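Notes for the Flutumham talk, Saturday 7 Nov 2020. Slow down, drink water, and leave the joke about the toaster for the end.

## Opening

Thank everyone for coming, and thank Viera Tichý for the chairs and the soup. Say how glad I am to see people who wrote to me in October with their electricity bills — I read every one of them, even the long ones!

Start with my own bill. Last year our house used 3,631 kilowatt-hours. I had no idea if that was a lot (Lauri told me it was, and he was kind about it). Pause and let people think about their own number.

## Where it goes

- Old fridge in the garage: 1,455 a year, for a few bottles of lemonade. Wait for the groan.
- Hot water. Keep this short, Savvas Drakos covers it after the break.
- Things left on overnight. In our house that came to some 200, mostly the stereo and the old computer.

Read out the bit from Kyriaki's letter about walking around her dark living room and finding all the little red lights. It's a lovely letter, so don't rush it.

## Small habits

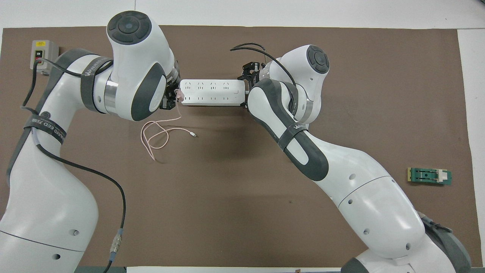

Standby power is the part people can do something about tonight, before they even brush their teeth, and I always enjoy telling them so. Plug the television and its friends into one strip with a switch, and the whole corner goes off with one click. A plain white power strip like the one held up over the brown mat is the sort of thing I mean. Ask who has one behind the sofa already — hands up — and who can reach the switch without lying on the floor.

Remind them that the freezer and anything medical stay on the wall outlet. Chrysanthi asked me to say that twice.

## Before questions

Meter readers to borrow are on the side table, 3 of them, so please sign the sheet. Then the toaster joke, if there's time, and over to Savvas.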